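Good habits for sharing a kitchen or workshop with a robot arm

Last updated October 6, 2022

I have had a small robot arm in the house for a good while now, first out in the workshop and then, once my other half had stopped laughing, in the kitchen. I love it. I love it on the days when it picks up every single spoon and I love it on the days when it drops the same lemon over and over. But the arm is a machine with motors in it, and it lives where we cook and saw and make tea, so over time we have built up a set of house rules. People keep asking me for them (hello to everyone from the Lalasley tool library!), so I have finally typed them up.

These are tips for small tabletop arms, the sort you can lift on your own. If yours is bigger than that, or came out of a factory, you need proper guarding and somebody qualified to look at it before you even plug it in.

Give it a fixed place

Pick one spot and bolt or clamp the base down. A clamp on a worktop with a rounded edge will creep, and you won't notice until the arm is reaching for things that are slightly to the left of where it thinks they are. We use two clamps with a strip of rubber matting under each, and I check them both before every session by trying to twist the base with my hands.

Then find out how far it can really reach. Move it by hand, power off, all the way round at full stretch, and put down masking tape as you go. Now add a hand's width outside that and tape again. The outer line is where mugs, knives, phones and elbows stop. It looks a bit like a crime drama for the first week and then you stop seeing it, so renew the tape when the colour fades. Bright yellow lasts best on a worktop, and green is easier to see on bare wood.

Remember that whatever the arm is holding counts as part of the arm! A spatula adds a surprising amount of reach. I taped my lines with an empty gripper the first time and lost a very nice jug.

The stop button

Put the stop where you can hit it without leaning over the arm. That sounds obvious, but the leads that come in the box are often short and the tempting place for the button is right next to the base. Ours is on a long lead and sits on the near edge of the counter, stuck down with a hook-and-loop pad so it can't slide off.

Test it at the start of every session. Start a slow movement, press, watch what happens. Some arms hold their position when stopped and some go limp and drop, and you want to know which kind you have before there is a glass bowl underneath. Everybody in the house should have pressed it at least once, visitors included if they're staying for the session. Children enjoy this part enormously.

A stop button isn't a substitute for pulling the plug. Before you change a gripper finger, wipe down a joint or reach in for something stuck, switch off at the wall.

Speed, and how to choose it

My rule is slow for anything new and only a little quicker for anything old. Our controller has a speed slider marked as a percentage, and these are the settings written on the card beside it:

New task or new object: 7
Task that has run cleanly before, somebody standing by: 50
Nothing ever runs above: 57

The last one is a funny number, I know. It is simply the point at which our worktop began to wobble. Yours will be different, and it's worth finding out by turning the slider up a little at a time with nothing in the gripper and a full glass of water standing well outside the tape. When the surface of the water starts to shiver, come back down a notch and write that on your card.

Working inside sinks, tubs and boxes

This is where most of our bumps have happened, and I think it's where most people's will. An open table is forgiving. A container has walls, and the arm doesn't know about them unless you have told it.

Start by measuring the inside at the bottom as well as at the top. Plenty of tubs taper, so a gripper that goes in beautifully can still scrape halfway down. Corners are worse again. Something tucked into one needs the fingers to come in at an angle, and the outside of the gripper will meet the side wall long before the tips meet the thing you want. If you can, nudge the object out to the middle first and pick it up from there.

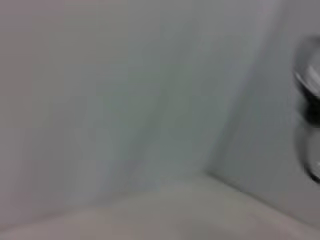

Pale, plain insides are lovely to keep clean, and they are hard work for a wrist camera. With no pattern to look at, the camera has very little to judge distance by, and a smooth light wall close up looks much the same as one further off. A few dots of coloured electrical tape on the inside make a real difference. Put them at different heights and don't space them evenly. For anything that will touch food, stick the dots on the outside rim and leave the inside alone.

Soft, even light beats one bright lamp. A bare bulb overhead puts a shine on every glossy surface and a hard shadow under the gripper, and both of them move when the arm moves. A cheap lamp bounced off the ceiling works wonders - it's the best improvement I've made for no money at all.

And slow down again on the way out! Everyone is careful going in. It's the lift, with something in the fingers, that catches the rim.

Food rules

We're strict here. The arm handles dry, wrapped or whole things in our kitchen: packets, tins, unpeeled fruit, wooden spoons. It doesn't touch raw meat, it doesn't touch anything ready to eat, and it doesn't go near the hob. Most small grippers have screw heads, gaps and rubber pads that can't be cleaned properly, and there is usually a smear of grease somewhere in the joints that was never meant for anybody's sandwich.

If you do want to move something unwrapped, put it in a lidded box and let the arm move the box. We bought a stack of Suvberg tubs for this and they've been perfect, with a good chunky lip for the fingers to get hold of.

Wipe the gripper with a damp cloth and a drop of washing-up liquid, then with a clean damp cloth, then dry it. Never spray anything directly at the arm. Spray the cloth.

No knives. I get asked about this more than anything else, and the answer is still no. No knives, no graters, no peelers, no glass under strain.

Workshop rules

Sawdust is the great enemy. It gets into the joints, packs down and makes the movement gritty. Throw an old pillowcase over the arm whenever you're sanding or sawing, and brush it down with a soft paintbrush before taking the cover off completely. Compressed air only drives the dust further in.

Keep the arm and the power tools on separate sockets, and have one or the other running, never both. If you're at the bandsaw, the arm is off. You can't watch two moving things.

Tie back hair, take off lanyards, roll up sleeves. The same rules as for the pillar drill, really, and for the same reasons.

Cables deserve a few minutes of your time too. Leave enough slack for the full stretch you taped out earlier, then run the arm slowly through that stretch and watch the cable the whole way. It should never go tight and never droop low enough to be grabbed. Orest Palamarchuk showed me his trick for this at the May open day, a curtain ring on a bit of elastic hung from the shelf above, and I have used it ever since.

Keep a log

An exercise book will do. Ours is a fat Myklebust one with squared paper and it lives in the drawer with the tea towels. Each session gets a line with the task, the speed, who was standing by, and anything odd. We're up to 301 lines and I look back through it far more than I expected to.

Write down the near misses especially. A gripper that brushed the side of a tub is worth a line even if there isn't a mark on it. When Achilleas Chatzigeorgiou came to help me sort out a twitchy elbow joint, it was the log that got us there: every twitch had come late in a long session, so we now give the motors a rest between tasks and have one ourselves.

The person standing by

One person is in charge of the stop button and that's their only job. They aren't also on the phone or stirring the soup. Say "starting" out loud before it moves and wait for an answer. It feels daft for a day or two and after that you'll find yourself doing it with the food mixer.

Never let it run in an empty room, however well it went yesterday.

When you've finished, park the arm in its folded position, switch off at the wall and put the cover on. Our arm is called Golomo, by the way, and the pillowcase has its name on it in laundry pen. The full set of rules is on a card inside the cupboard door at eye level, and I write it out afresh whenever something changes. Next on the list is a proper hook for the stop button lead, which still ends up in the cutlery drawer more often than I'd like.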